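**태블릿이 밤마다 혼자 켜지고 배터리가 녹아요 ㅠㅠ**

Nestor Yap · 2021-09-01

안녕하세요, 맨날 눈팅만 하다가 답답해서 글 남겨요. Pasow 태블릿을 2년째 쓰고 있는데요, 요즘 들어 얘가 자꾸 혼자 깨어납니다. 자기 전에 분명히 화면 끄고 책상 위에 엎어놓고 자거든요. 근데 새벽에 눈을 떠보면 책상 틈새로 빛이 새어 나와요. 처음엔 꿈인 줄 알았는데 아침에 확인해 보면 배터리가 바닥이에요. 어제는 96%에서 화면을 껐는데 일어나니까 한 자리 숫자더라고요. 충전기도 멀쩡하고, 떨어뜨린 적도 없고, 물 묻은 적도 없어요.

일단 제가 해본 건 이 정도예요.

- 재부팅 (열 번도 넘게 한 듯)
- 알림 전부 끄기
- 안 쓰는 앱 지우기. 게임 두 개랑 예전에 깔아둔 가계부 앱까지 다 날렸습니다
- 절전 모드 켜기. 켜도 똑같이 깨어나요
- 화면 보호 필름 떼기. 이건 그냥 동생이 해보라고 해서 했는데 필름만 버렸네요

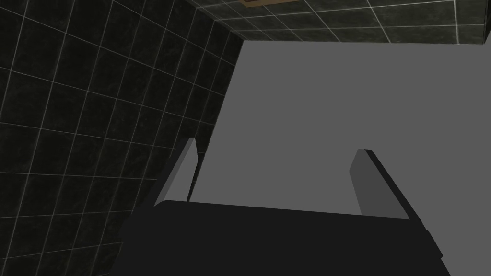

그리고 배터리 사용량 메뉴를 보면 제일 위에 '시스템'이라고만 나와요. 그 아래로 Siresness 동기화 앱이 있긴 한데 비율은 별로 안 높아요. 이 앱은 회사 파일 때문에 깔아둔 거라 웬만하면 지우고 싶지 않고요. 지난 2월에 시스템 업데이트를 한 번 했는데 그때는 아무 문제 없었어요. 이상해진 건 제 기억으로는 최근 한 달 안쪽입니다. 정확한 날짜는 모르겠어요, 처음엔 제가 화면을 안 끄고 잔 줄 알았거든요.

공장 초기화는 진짜 최후의 수단으로 남겨두고 싶어요. 사진이랑 필기 파일이 너무 많고, 백업하려면 주말을 통째로 써야 할 것 같아서요... 혹시 비슷한 증상 겪으신 분 계시면 어디부터 봐야 하는지 좀 알려주세요. 부탁드립니다!

---

**새벽충전러**

저도 예전에 딱 이랬어요! 저는 범인이 케이스였습니다. 혹시 덮개 달린 자석 케이스 쓰세요? 덮개를 열면 화면이 켜지고 닫으면 꺼지는 그거요. 저는 Kleinschmidt 케이스를 썼는데 오래 쓰다 보니 덮개가 살짝 들떠서, 가방 안에서도 혼자 켜졌다 꺼졌다 난리도 아니었어요. 특히 엎어놓으면 덮개가 밀리면서 자석 위치가 어긋날 수 있어요.

확인하는 법은 간단해요. 오늘 밤에 케이스를 완전히 벗기고 화면이 위로 오게 놔두고 주무세요. 그래도 켜지면 케이스는 무죄! 안 켜지면 설정에서 덮개로 화면 켜기 항목을 찾아서 꺼주시면 됩니다. 기종마다 메뉴 위치가 좀 다른데 저는 디스플레이 쪽이 아니라 고급 기능 쪽에 숨어 있어서 한참 헤맸어요.

저는 그거 끄고 나서 지금까지 조용합니다. 케이스도 안 바꾸고 그냥 써요 ㅎㅎ

---

**익명의 너구리**

초기화하세요. 그게 제일 빨라요.

---

**느린와이파이**

윗분... 초기화는 싫다고 본문에 쓰셨잖아요 ㅋㅋ

케이스 먼저 보시는 건 저도 찬성이고요, 그게 아니면 저는 Siresness 앱을 의심합니다. 배터리 메뉴에서 비율이 낮게 나온다고 안심하시면 안 돼요. 앱이 기기를 깨우라고 요청만 하고 실제 전력은 화면이랑 시스템이 먹는 경우가 있거든요. 그러면 사용량이 '시스템' 쪽으로 잡힐 수 있어요. 제 경우도 비슷했습니다.

앱을 지울 필요는 없고 아래 순서로 해보세요.

1. 동기화 앱 설정에서 예약 동기화를 꺼둔다. 수동으로만 돌리기.
2. 태블릿 설정 > 앱 > 해당 앱에서 백그라운드 사용을 제한한다.
3. 자기 전에 비행기 모드를 켜고 하룻밤 둔다.

3번이 제일 중요해요. 비행기 모드에서 얌전하면 네트워크를 쓰는 앱 중에 범인이 있다는 뜻이고, 비행기 모드에서도 깨어나면 그때는 케이스나 전원 버튼 쪽을 보셔야 해요. 버튼이 살짝 눌린 채로 끼어 있어도 화면이 계속 켜져요. 한 번에 하나씩만 바꾸세요, 한꺼번에 다 하면 뭐 때문에 나아졌는지 모르게 됩니다.

저는 동기화 기록을 열어보고 기겁했어요. 하룻밤 사이에 재시도가 1448번 찍혀 있더라고요. 파일 이름에 이상한 특수문자가 들어간 게 하나 있었는데, 그걸 올리려다 실패하고 또 올리려다 실패하고 밤새 그러고 있었던 거예요. 파일 이름을 바꿨더니 바로 해결됐습니다. 기록 메뉴가 있으면 꼭 한번 열어보세요.

아 그리고 백업은 이번 일이랑 상관없이 해두시는 게 좋아요. 저는 Fustier 외장 드라이브에 필기 폴더만 따로 복사해 둡니다. 사진까지 다 하려면 오래 걸리지만 필기만 하면 금방 끝나요.

---

**Nestor Yap**

와 답변 감사합니다! 자석 케이스 맞아요, 덮개도 좀 들떠 있고요. 근데 기록 메뉴도 열어봤더니 실패한 파일이 줄줄이 있네요... 200개 넘게 쌓여 있어요. 둘 다 수상해서 오늘은 케이스만 벗기고 자보고, 내일은 케이스 다시 씌우고 비행기 모드로 자보겠습니다. 결과 나오면 댓글 달게요.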